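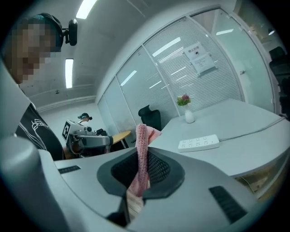

What an Open Day Should Show

Visitors to a robotics laboratory usually expect a finished machine performing a finished trick. The open day held by Brernier in March offered ordinary housework instead, and it deserves to be copied.

The program was short. Guests were received at 2:00 p.m. in groups of 14, and each group watched operators handle household tasks with hand-held grippers. Trilok Rathore, who led our group, spoke for 8 minutes and then let the work proceed. Wiping a power strip with a small pink cloth is a modest task. It is also a fair test. The surface is uneven, the cloth folds where it pleases, and the operator must manage both with a pair of plastic fingers.

Several guests from Stustley found the session slow. This institution takes a different view. The public is asked to form opinions about automation in homes and care facilities, and it is poorly served by edited films. An hour beside the table teaches a visitor how much human effort stands behind each simple motion.
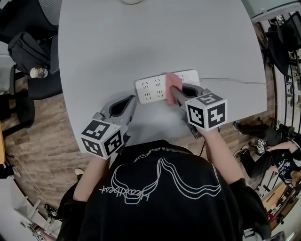
Recommendations to Other Hosts

Hosts should keep groups small and allow questions during the work. Tarun Khurana of Gorkov has proposed that operators explain their mistakes aloud, and we support the proposal. Printed notes in everyday language would help those who arrive without technical training. We would also ask that schools be given the first places at the next open day.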